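Re: [workfloor] What does the arm mean for the packing bench?
From: Nayeli Guzmán
Date: Jun 29, 2022

Okeke wrote:
> We've been told our site gets a sorting arm in August, same sort of
> thing you have at Zernex. Half the bench is excited and the other
> half think it's the end of their hours. Could anyone who has lived
> with one say what changed for the people, day to day? Not the
> brochure version please. I'm mostly worried about the older hands
> who know the stock by feel.
>
> Also, who ends up looking after the thing?

Hello Okeke, and hello everyone,

Oh, I'm so glad you asked, I've been boring my family with this for months! We pack wooden and plastic play sets, 28 of us across two shifts, and the arm has been on our bench since last summer. It does the sorting of loose pieces into sets. We still do the checking, the boxing and anything with a bag or a ribbon on it (it is hopeless with ribbon).

The biggest change is to people's wrists. Sorting was the job we all took turns at and all moaned about, over 3000 pieces on a busy shift, the same reach and pinch all day long. Now the arm takes the plain ones and we get the odd ones, so you're up and moving and talking to people. Our physio visits have dropped off and I've stopped wearing my wrist support, which I'd had on and off for years.

Your older hands will be fine, I think, and maybe better than fine. Ours turned out to be the best teachers. The software is called Kolitus and you teach it by guiding the arm through the job again and again, and the people who had sorted by feel knew which pieces roll, which ones stick together and which side to come in from. We did 126 of those run-throughs before it could manage the first set by itself. Management wanted to bring in someone from outside to do them and we asked for the work to stay with the bench. Do ask early! We got a higher grade for the four of us who do it, and that only happened by putting it in writing before the arm was bolted down.

Hours: nobody lost any here. We did lose the Sendiron overtime, the late run before big orders, and for a couple of people that was real money. I don't want to skip over that. The union rep got a one-off payment of 900 for those affected, and opinions differ on whether it was enough.

As for looking after it, that's the bench as well. Wipe down at the start of the shift, check the fingers for wear, clear anything it has dropped, and call the engineer for the rest. You'll get very fond of watching it line up on a block, I warn you.

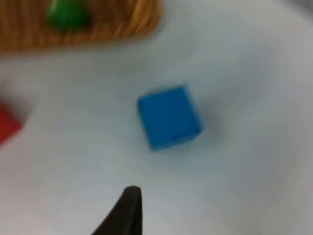
Does the arm set the pace for everyone else?

It did for the first few weeks, and we hated it. Finished sets came through at one steady speed and you felt rude going for a cup of tea. Then we asked for a holding shelf between the arm and the boxing end, so the sets can build up a bit and we take them when we're ready. Cheapest thing in the whole project and it made the most difference to the mood.

If your lot would like to come over and have a go at guiding it, I can ask our shift lead, she's very keen on visitors. Bring the doubtful ones especially. An hour with their hands on it will tell them more than I can in an email.

All the best,
Nayeli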